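Screen and Stage Production > Textbook > Chapters

Chapter 7
Scheduling a Television Drama

A production schedule sets out which scenes will be filmed, in what order, where, and with whom. It is drawn up before the first day of shooting and then changed many times. In this chapter you will learn how a schedule is built from a script, why scenes are rarely filmed in story order, and how a first assistant director keeps a shoot moving when the plan has to change.

The work starts with the script breakdown. Each scene is given a number and read for everything it needs: cast, extras, props, costumes, vehicles, animals and special equipment. Each of these is marked in its own colour. The results are copied onto a breakdown sheet, one sheet per scene. A one-hour drama may fill 50 sheets.

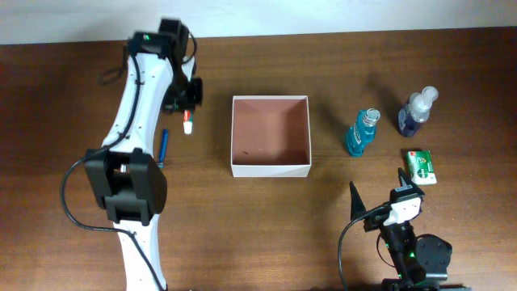 Figure 7.1 Tabletop and equipment.

Once the sheets are finished, scenes are grouped. The usual first grouping is by location. If a farmhouse kitchen appears in episodes one, three and six, all of its scenes are filmed together, even though the characters' hair, clothing and mood may differ from one to the next. Continuity notes then become very important. The second grouping is by cast. An actor who is paid by the day should have working days placed close together.

Night scenes are handled separately. Crew members need a minimum rest period between finishing one day and starting the next, so moving from nights to days costs time. Many schedulers place all night work at the end of a week.

Case study: Grekik

Grekik was a historical drama made in 2 blocks by a small company called Bensaid. The story followed a border town called Weta through a long winter, and its final episode called for a battle with 400 extras. The scheduler, Asmaa El Ouafi, placed the battle in May, near the end of the second block, when the outdoor set would be complete and the days would be longer.

The battle was then broken into smaller parts. Wide shots needed every extra in costume and were planned for a single day. Closer shots needed only 200, and the hand-to-hand fighting between the leads needed none. By separating the shots this way, El Ouafi cut the catering, costume and transport bill for the sequence. 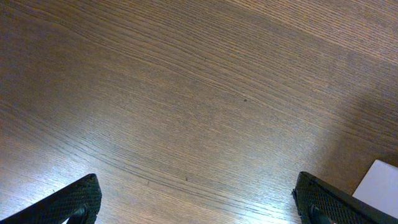 Photo: Istel

She also prepared cover scenes. A cover scene is an indoor scene, already lit or quick to light, that can be filmed at short notice when weather or illness stops the planned work. For the battle week she held back three scenes set in the town hall. Two were used when rain made the field unsafe.

Key terms

Breakdown sheet: a page listing everything needed for one scene.
Block: a group of episodes filmed together under one director.
Cover scene: a scene kept ready in case the planned one cannot be filmed.
Call time: the time a cast or crew member must arrive, such as 6:30 a.m.

Section 7.1 looks at the breakdown sheet in detail. Have a copy of the short script from Chapter 6 with you as you read, along with a set of coloured pencils or highlighters.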